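# Starnbridge (robot software)

**Starnbridge** is a coordination layer for two-armed robots. It sits between the part of the system that decides what should happen (put the fruit in the basket, move the basket over there) and the part that drives the motors, and it spends its time working out which arm should do what, in which order, and how the two can share a space without knocking into each other. It grew out of an older single-arm planner called Plusside, and it still reads Plusside task files without changes.

The software is best known for floor-level work. Most planners for two-armed machines were written with a table in mind, at a comfortable height and with nothing much behind it. Reaching down to the floor is a far more awkward problem, and a far more interesting one! The arms have to pass the robot's own body on the way, the head camera looks almost straight down, and large parts of the view are filled by the machine itself.

## Background

Plusside planned one arm at a time. If a robot had two, the second was treated as a piece of furniture until the first had finished. The results were safe and painfully slow, and some jobs could not be done at all. Steadying a basket by its handle with one hand and placing something in it with the other was the usual sticking point.

Starnbridge began as a patch to Plusside that let the "furniture" move. The patch soon became larger than the program it was mending, and the two were split in April. The name Plusside was kept for the task file format and for the small set of tools that check it.

## How it works

### Self-view masking

The first step is to decide which parts of the camera picture are the robot. Starnbridge takes the joint angles, draws the body as it ought to look from the head, and removes that shape from the picture before anything else looks at it. Polished metal makes this harder than it sounds, as a shiny limb picks up the colours around it and can fool a program that goes by colour alone. The mask is therefore drawn from shape only, and then grown outwards by a small margin.

Cables are handled separately. They hang and swing, so joint angles say little about where they are. Starnbridge gives each cable a loose envelope – a sort of fat sausage – and ignores everything inside it. It is a wonderfully simple trick, although it does throw away a bit of good floor.

### Container model

Open baskets are a long-standing nuisance for perception software. The sides are full of holes, so a depth camera sees partly the basket and partly the floor behind it, and the handle may be too thin to show up reliably. Starnbridge doesn't try to rebuild the basket from scratch. It fits a rectangle to the rim, fits an arch to the handle, and treats the space between them as two openings, one on each side.

A reach into the basket must choose one of those openings. A reach for the handle must leave at least one of them clear, if the task file says the other hand will need it.
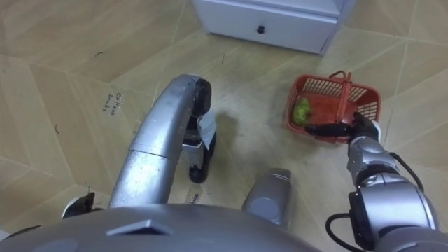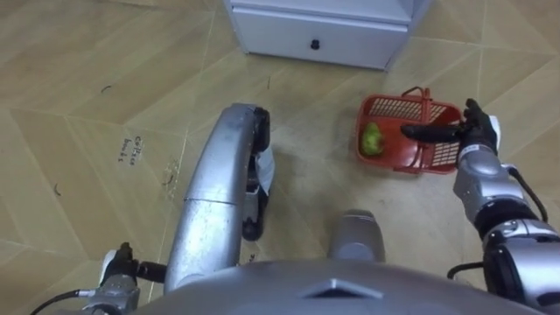
*Floor tasks with a red basket, seen from the head camera. The body, both arms and the hanging cable all take up part of the view.*

### Arm assignment

Once the container model is in place, the planner lists the things that need to be held, moved or let go, and tries each arm for each of them. The cost of a choice is made up of travel distance, how close the elbow comes to the body, and how much of the target would be hidden from the head camera during the reach. That last term is the one that people tend to get excited about. A hand over a basket blocks the view of what is inside it, and a planner that ignores this will cheerfully choose the arm that blinds it.

Starnbridge prefers reaches from the side, keeping the contents in view for as long as possible. When that can't be done, it stores the last clear view of the object and works from memory until the hand has moved off. The stored view is given an age limit, which the user can change.

### Time sharing

The two arms do not follow a fixed timetable. Each one books the space it is about to pass through, a short stretch at a time, and gives it back once it has left. If both want the same stretch, the arm that is already holding something goes first. This rule was chosen after a good deal of trial and error, and it gets rid of most of the odd little dances in which two arms keep politely making way for each other.

## Tools

Two companion programs are supplied with the planner.

- **Jalenent** is a replay viewer. It lines up the camera picture, the mask and the bookings on one timeline, so that a user can scrub back to the point where a plan changed and see why. Many users meet Jalenent first and the planner second.
- **Hầu** is a lightweight simulator for hands and grippers. It has no detailed physics. It answers one question, whether a given hand can get to a given spot without touching anything else, and answers it very fast. Hand models can be swapped within a single run, so a two-finger gripper and a fingered hand can be compared on the same task file.

## Test set

The planner is released with a test set of 339 recorded floor tasks, grouped under 23 headings such as *place in open container*, *hold handle while placing* and *pick up soft item*. Soft items have a heading of their own. A piece of crumpled cloth has no fixed outline, and the planner has to accept a grasp on whatever fold is nearest.

The recordings include floors with seams, scuffs and handwriting on them. These are useful to have, as an early release of the perception code was prone to reporting dark marks as small objects. The present version asks for a height reading before it will believe in anything smaller than a fingertip.

## Limitations

Starnbridge plans for a robot that is standing still. If the base moves during a reach, all bookings are dropped and planning starts again from the current pose. Containers with lids are not supported, nor are drawers, though a cabinet can be entered as a fixed obstacle. The cable envelopes must be measured by hand for each robot, and a change of cable length means doing it afresh.

## See also

- Plusside task file format
- Jalenent replay viewer
- Self-collision checking
- Visibility-aware motion planning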